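Two-arm handover, leather pieces: how many demos before you stop collecting?

flurkent_bench wrote:
We're teaching a pair of arms to pass a stitched leather piece from one gripper to the other on a marble-pattern top. I have 879 demos so far and the policy still hesitates at the moment both grippers are on the material. Wrist view from the first arm: 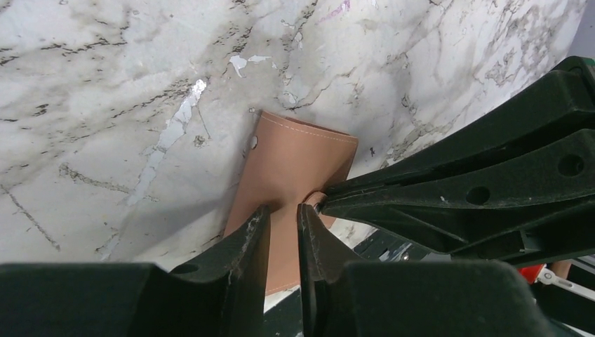

Arnar Bech replied:
I'd stop counting and look at what the 879 have in common. If the same person drove all of them, you have one person's habits 879 times. Get a second operator in before you record any more.

flurkent_bench wrote:
Two operators, but I did most of it. The other one is quicker and lets go earlier.

janer_k replied:
Then that is your hesitation. Half the data says wait, the rest says let go. Pick one release rule, write it on the wall and both stick to it.

Arnar Bech replied:
Don't agree. If you train on one timing it will fail the first time the leather slips. Keep both, but label who was driving.

janer_k replied:
Labels are fine if the model uses them. Most people's don't. On the Clostov job we threw out the mixed set, recorded more than 3,000 under one rule and the pausing went away.

Vilhjálmur Dalsgaard replied:
3,000 is a lot of hours for a small bench. Try 20 clean ones first, all with the same release, and fine-tune on those. Also check the start positions. Ours were nearly all square to the table, and anything at an angle threw it.

flurkent_bench wrote:
Starts are varied, I turn the piece by hand between takes. Will do the 20 tonight and keep the old set to one side. What about the worn bits on the tabletop, do I need to replace the surface?

Vilhjálmur Dalsgaard replied:
Leave it. Swap the top for a plain one now and then if you want variety.

Comments (3)

juhl_fan: Same trouble here with strips of felt. Following.

mossgate: Did the 20 help?

flurkent_bench: A bit. It lets go sooner but drops more. Recording another batch in October.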